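Sheep, solar panels and a very long night at the township hall

So I finally went to one of the hearings. I've been complaining about the Prirley solar project over breakfast since January, and my family told me (kindly!) to go and complain to somebody who could do something about it. Which is fair. I packed a granola bar and drove over to the Resitz township hall and sat on a folding chair until my legs went numb.

If you're not from around here, the short version is that a company wants to lease 59 acres of farmland out on the Vurer side of the township and put solar panels on it. The landowner wants to do it. Some of the neighbors really don't want it. The township board has to decide whether the land-use rules allow it, and the rules we have were written back when the biggest thing anyone pictured putting in a field was a hog barn, so they don't say much one way or the other.

I should say where I'm coming from. I grew up on a farm, I don't farm now, and I have a big garden and some opinions. I like solar. I have no panels of my own (the roof faces the wrong way and there's a maple I refuse to cut down) but I'm generally for it. I also get a knot in my stomach when I see good dirt get covered up with anything, and there's been a lot of that the last few years with the warehouses going in by the highway. So I went in there a little bit on both sides and I came out a little bit on both sides, only hungrier.

The room was packed and it was hot. They'd set up the sign-in sheet right inside the door so there was a line down the steps, and by the time I got in, the presentation was already going. Slides, with very small type. I caught the part about drainage, then the part about the fence, then a map that was so pale on the wall that the board members got up out of their chairs to look at it.
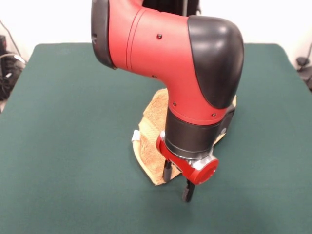
Red arm, green tabletop.

Then came the setback part, and that's where the evening really got going. A setback, for anybody who hasn't had the pleasure, is how far back from the property line you have to keep whatever you're building. The draft rule says 50 feet. A group of neighbors wants a lot more than that, and they'd like a row of evergreens on top of it. The company said it could live with the trees but that pushing the setback out much further would eat up so much of the field that the project wouldn't pencil out. Somebody in the back yelled "good!" and got a round of applause and a stern look from the board.

I went back and forth on this one the whole drive home. I walked off 50 feet in my own yard the next morning, from the back fence toward the house, and it takes you just past the rhubarb. It didn't feel like much! But then I stood there and tried to picture a row of spruces in between, ten years grown, and I thought, well, I'd probably be looking at spruces. I'd still want them to go a bit wider. I don't think that makes me against it.

What bugged me more than the setback was how the whole thing kept getting turned into a national argument. People got up and talked about Washington. People got up and talked about China. One man gave a very heated speech about wind turbines, and there isn't a single turbine proposed in this township or the one next to it. On the other side, a woman told the neighbors that if they opposed this they were opposing their own grandchildren, and you could feel the room just shut down after that. She wasn't wrong that it matters. I've watched our spring get earlier and wetter, and I lost a whole planting of peas to standing water. But you can't tell a person who's lived across from a hayfield for forty years that they hate their grandchildren. They'll stop listening and I would too.

The comments I liked best were the boring ones. A guy who raises beef asked who pays to fix the drain tile if the posts go through it, and could he see that in writing. Somebody else wanted to know what happens to the road in mud season with all those trucks on it. A very young woman, maybe home from college, asked what they'd be planting under the panels and whether they'd spray. Good questions! The tile one never did get a straight answer. The company said it was "committed to working with adjacent landowners," and I wrote that down on my napkin and put a question mark after it.

Which brings me to money, and nobody at the mic wanted to say it out loud, but money is the whole reason this is happening. The rent a solar company pays per acre is way above what anyone would pay to put corn on it. If you're getting older and your kids have jobs in the city and the tractor needs a new everything, a steady check for that field is a big deal. My own parents would have signed in a heartbeat, I think. They sold instead, and it's houses now. So when people say "keep it farmland" I do want to ask them who's going to farm it and what they're going to live on. I don't see a lot of hands going up.

On the other hand (told you, both sides) the young people who do want to farm can't rent ground at solar prices. I buy my greens from a couple who lease a few acres out past the creek and they've already had to move once. If every landowner with a flat field near a power line gets a letter in the mail, where do they go? I'd love it if the township had some kind of answer for that. Put the panels on the warehouse roofs first, maybe. I'm told the wiring and the insurance make it harder than it sounds, but those roofs are enormous and they're just sitting up there.

There was some talk about grazing sheep in between the rows, and the whole room perked up at that, even the grumpy corner. Sheep are good politics, I guess. I've read a fair bit about it since and it's a real thing people do. The sheep keep the grass down, they get shade in August, and the company saves on mowing. You need the fence built right and water brought out to them, and you need somebody local with a flock who wants to do it. I'd feel a whole lot better about the plan if sheep were in the permit as a condition, and not just on a slide with a nice photo.
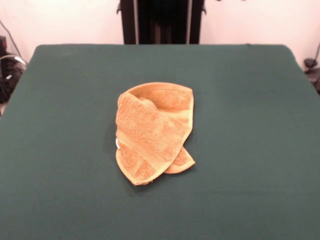 Does land under solar panels still count as farmland for taxes?

It depends on your state and often on your county. In many places a field that goes into a solar lease loses its farm tax rate, and the owner may owe some back taxes when it changes over. Some places let it keep all or part of the farm rate if there's real grazing or crops going on under the panels. Call the assessor before you sign anything, and ask for the answer in an email.

I get that one a lot because a couple of folks at church have gotten lease letters of their own, and somehow I've become the person who knows about this. I don't know about this! I know how to read a township packet, and I've got a printer. But do have a lawyer look at the lease, a farm one if you can find one. The part to read twice is the end of it, about who takes the posts and the wire out when it's over and what money is set aside to pay for that. Companies get sold. The name on your lease may not be the name on the gate later on.

Anyway, the board didn't vote. They listened until way past my bedtime and then opened a 60-day window for written comments, and after that there'll be another meeting. I'm going to send in two pages. I've got the tile question, the sheep, native seed mix and no spraying near the creek, a wider strip on the side with the houses, and a real bond for cleanup. I'd vote yes with those in. I'd be pretty uneasy without them.

If you live in the township, please write something, even if it's a paragraph, and even if you disagree with every word I've said up there. Put your road name on it so they know you're local. The packet is at the front desk of the hall and they'll copy the map for you if you ask (get the dark copy, the light one is useless).

I stopped at Diệp on the way home, they keep the kitchen open late and I'd only had that granola bar. Two booths of people from the hearing were in there, one from each side as far as I could tell, and they were passing the chili oil back and forth. I had the beef noodle soup, the large. Garden update next time, the garlic is up and something has been digging in the strawberry bed again.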